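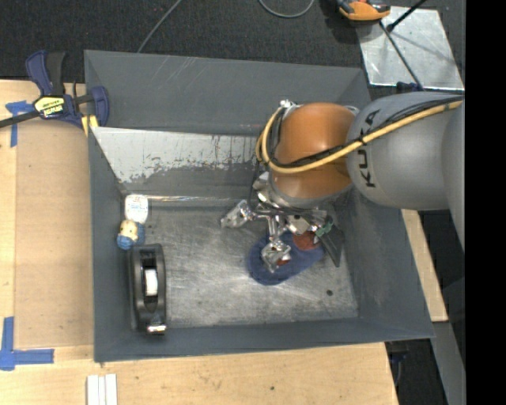

Ullgate Timetables, version 2

December
By the Ullgate Timetables maintainer

What's in the box

3000 bus and ferry departures, typed up by hand from printed timetables for the Ullgate area and the Skarnance crossing. Every row is one departure from one stop. If you've ever wanted to know whether you could get off the morning boat at Skarnance and still catch the hill bus, you can now find out with one line of code, and I think that's wonderful.

The source material is a pile of folded leaflets, plus the pocket booklets that Stetsiuk Coaches used to leave in a rack by the driver. The booklets are a joy. Tiny type, footnotes on footnotes, and a symbol for "runs only if the ferry is on time" that I have never seen anywhere else (a little anchor with a line through it).

Files

departures.csv is the main table, one row per departure
stops.csv has one row per stop, with the name as printed and a tidied name
notes.csv holds every footnote, word for word
leaflets.csv lists the leaflets and booklets, with season and operator

There are 16 columns in departures.csv. The ones you'll use most:

leaflet_id — which leaflet the row came from
route — as printed, so "7", "7A" and "7a" are all in there
stop_id — joins to stops.csv
time — 24-hour, local time, no time zone
days — a string such as MTWTF-- or -----SS
note_ids — joins to notes.csv, separated by semicolons, often empty
certain — y or n

The certain column matters. Where a fold or a stain made a digit hard to read, I typed my best reading and put n. Please don't drop those rows without looking at them first! A lot of them are the last bus of the day, which sat right on the fold in the Stetsiuk booklets, and without them it looks like everybody in Ullgate went home at teatime.

How it was typed

Each leaflet was typed in 2 separate passes, with a gap in between so I'd forget the numbers. The passes were compared by a script and every mismatch went back to the paper. The most common slip by a mile was reading down a column and sliding into the next one at the page break. If you're doing something similar, put a ruler under the row. A plain ruler beats every clever thing I tried.

Times printed in bold for afternoon were changed to 24-hour. Nothing else about the times was changed, including the ones that can't be right. Route 7A has a bus that reaches the harbor before it leaves the square. It's in the table just as printed, with a comment in notes.csv that starts "typed as seen".

Known gaps

The winter Skarnance leaflets are thin. Several seasons are missing, and for one of them I only have the outbound side. School buses are left out, as they were never in the public leaflets. Fares are left out too, for now. They were printed on a separate card with zones that moved every year, and I haven't found a layout for them that I like.

Stop names drift. "Ullgate Sq", "Ullgate Square" and "The Square" share one stop_id. "Square (lower)" has its own, and I went back and forth on that for ages. If you grew up there and know better, open an issue!

Changes since the first version

Market day extras are in. These ran on Wednesday only and were printed on a slip tucked inside the leaflet, so I missed them completely the first time.
Footnotes moved out of departures.csv and into notes.csv.
Fixed the Skarnance return sailings, which had the summer and winter columns swapped.
Removed duplicate rows where a reprint matched the leaflet before it.

Using it

The files are UTF-8 with a header row and commas. Read time as text, or your spreadsheet will get ideas about it. Sort by leaflet_id and then by row_no to get the printed order back.

Maps, charts, school projects, model railroads with a bus stop outside the station — all welcome. A link back is appreciated. Corrections are best sent with the leaflet_id and the row_no, and a scan if you own a copy. Scans of any Stetsiuk booklet with a green cover are especially wanted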